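November, 9:40 am
Laundry task, collection notes

Target for this block is 1,000 accepted episodes of loading and unloading. Eleni Halilović has the operator station in the morning, I take it after lunch. Recorder config is unchanged from the last block except that wrist torque is now logged at the same rate as the joints. Jistell export still drops the first packet of each episode. Segundo Chávez has a patch, not merged yet.

Reset procedure: door fully open, basket on top of the machine, hand parked short of the drum. Start the recorder, wait for the tone, then move.
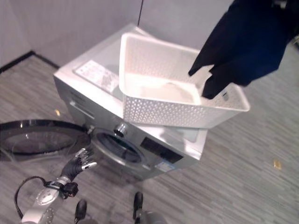

Episode boundaries need a stricter rule. Eleni ends an episode when the fingers release the cloth, I end it when the arm is back at park, and the trainer treats the two as different tasks. From now on the end is arm at park. Start pose also needs more spread: with the basket overhanging the right edge of the top and the door swung out to the left, every reach begins from nearly the same geometry, and the policy will memorize it. Shift the basket between episodes and vary the door angle. Dark garments against the dark drum opening get their own tag, so Segundo can pull them out when he checks the segmentation labels.

Rejects so far: 4 for missing wrist data, 2 for operator abort. Keep the aborts in a separate folder, they may be usable as negatives.

To do:
Merge Jistell patch
Relabel Eleni's episode ends
Check free space on the Fovach drive before the afternoon run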